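Windon Feed Reader: Set-Up Guide
Section 3. Filtering viral and celebrity stories

The Prakari filter hides "spot the animal" puzzles, pet videos and celebrity gossip. The box promises a clean feed in 2 minutes. Allow longer, and check the results yourself.

1. Open Settings, then Topics.
2. Switch off Trending. This also switches off Local, for reasons Windon has never given. Switch Local back on.
3. Under Animals, choose Hide Puzzles. Hide All removes lost-pet notices too.
4. Tap Save twice. One tap closes the menu and keeps the old settings.

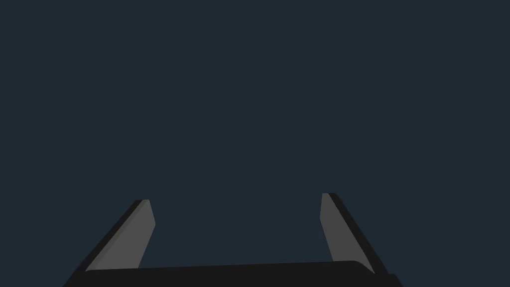 Picture previews are a separate setting, and the filter doesn't read them. It goes by headline words alone, so a story with a dull title gets through whatever its picture is. Set the preview background under Display. Plain dark blue, like the backdrop behind the gripper, is easy on the eyes at night, though we doubt the claim that it helps you sleep.

5. Open Sources and mute any site that repeats itself. The August list has 2,131 sites, and plenty of them carry the same leopard.
6. Set the story limit. The maximum is 600. Start much lower.

Caution: Reset Feed erases your muted sites without asking.

Note: "Smart Learning" is on by default. Kazimiera Żak tested it for this guide and got more celebrity weddings after hiding them than before. Leave it off.
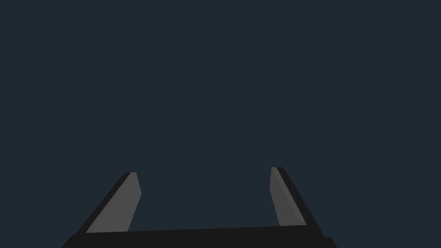
Why do hidden stories come back after an update?
Updates restore the default topic list. Repeat steps 1 to 4 each time, and don't count on the Keep My Choices box, which covers font size and little else.

7. Close the reader, open it again and scroll through the first page before you trust it.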